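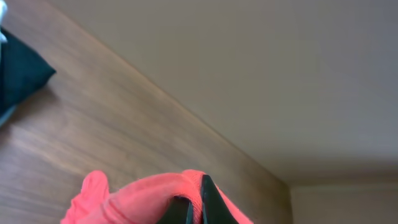 Workshop Tips: Getting Better Behavior Out of Your Arm Software

Updated 04/10/2026 by Lieselotte Kuhlmann

These are notes from running a small arm on household jobs, mainly folding and wiping. Most of the trouble in a home setup is in the software settings, and most of it can be fixed in an evening without buying anything. I use the Roltasus planner with Sayce for the camera side. If you use something else the menus will have other names, but the settings are usually there somewhere.

Wood grain and the depth estimate

Satin-finish wood is hard on a wrist camera. Highlights move when the camera moves, and the matcher treats them as features on the surface. The estimated table height then drifts, and the fingers stop too high or press into the wood.

Lock the exposure before you start. Auto exposure makes the highlights worse every time the wrist tilts. In Sayce it is under Camera, then Hold.

Fit a plane to the surface once at the start of a session and reuse it. Don't let the software refit on every grasp. A shelf does not move between grasps, and one good fit beats a string of noisy ones.

If the grain has long streaks, approach across them. Motion along the streaks gives the tracker very little to hold on to. Rotating the approach by a quarter turn fixed most of my slipping position estimates.

Plain walls

A blank beige wall has no texture and will come back from stereo as holes or as garbage. The planner may read the holes as free space. Mine did, and the elbow touched the wall at low speed.

Add the walls by hand as fixed boxes in the collision model. Measure with a tape from the arm's base. Make each box 3 cm thicker than the real wall on the side facing the arm. Do the same for a shelf end or a cabinet panel that meets the wall at an angle, and don't trust the camera for the corner.

Save the boxes in a separate file from the task. When you move the arm to another room you can swap the file and leave the task alone.

Dark cloth

Very dark fabric is the other common failure. Dark green, navy and black all go flat in the picture and the folds disappear. Things to try, in this order:

Turn on a second lamp, low and to one side. Creases show up with side light and vanish under a ceiling light.

Raise the gain before you raise the exposure time. Long exposures blur as soon as the wrist moves.

Look for a corner first. A corner that points out over bare wood has a strong outline even when the rest of the cloth has none. Set the grasp detector to rank corners above edges.

If a pale item is lying partly under the dark one, segment the pale one first and subtract it. Otherwise the two tend to get merged and the grasp point lands between them.

Covered fingers

A knit cover on the gripper gives a soft grip and keeps the finish on the wood from getting scratched. It also changes the shape of the gripper, and the software needs to be told.

Update the self-filter mask. The mask tells the camera software which part of the picture is the gripper. If the mask was made with bare black fingers, the fabric around them will be taken for an object, and the planner will try to avoid its own hand. Close and open the gripper fully while you record the new mask, as the folds shift.

Pick a cover in a color you don't handle often. Coral pink is good for this. It separates easily from wood, wall and most laundry, and a simple color threshold will do if the mask tool gives you trouble.

Recheck the closing width. Fabric takes up room between the fingers, so the position reading for "closed" is different. I add 2 mm and test on a dishcloth.

Lower the contact threshold. Knit fabric absorbs the first touch, and with the factory setting the arm pushes for longer than it should before it reports contact.

Redo all of this after washing the cover. Mine shrank in December and the old mask was useless.

Planner settings worth changing

Planning time: the default in Roltasus is short. I set it to 3 seconds. The paths are smoother and the arm makes fewer odd detours.

Speed near surfaces: cap it separately from the general speed. Most planners let you define a zone. Mine starts 12 cm above the wood.

Retries: limit them to 2. After that the arm should back off and take a fresh picture. Repeating a failed grasp from the same view nearly always fails again.

Home position: choose one where the camera can see the whole work surface. Folded up against the base looks tidy but you lose a view every cycle.

Logs

Keep them short. I used to save every frame and filled the drive. Now Trareck keeps the last 1,000 grasps with one picture before and one after, plus the planned path. It is enough to find out why a grasp missed.

Write the lamp position and the cover color in the session note. Brenard scripts can add this automatically from a text file, and it takes one line to set up.

Before you change any setting, copy the current settings file and put the date in its name. Change one value, run the same cloth a few times, then move to the next.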